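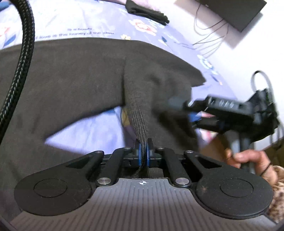 Mernholm textile drop-off moves to Cokum depot in June

Household textile collection in Mernholm will be consolidated at the Cokum depot from June, the district waste office has confirmed. The 3 street containers on Montoya Road will be taken out of service once the depot bay opens.

The office recorded 1197 bags of clothing and bed linen at the Montoya Road containers last year. Of these, 299 were rejected at sorting, mostly for moisture damage. The new bay is under cover and has a floor scale rated to 300 kg.

Knitwear, sheets, curtains and towels are accepted in any state of wear, provided they are clean and dry. Carpets, pillows and foam-filled items are excluded. Bags must be tied and must not contain shoes, which go in a separate bin at the same bay.

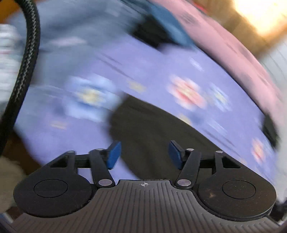
Patterned fabric. Household textiles of all colors and prints are accepted.

Sorting will continue at the Laltska plant under the existing contract. Collection rounds for residents without a vehicle remain unchanged.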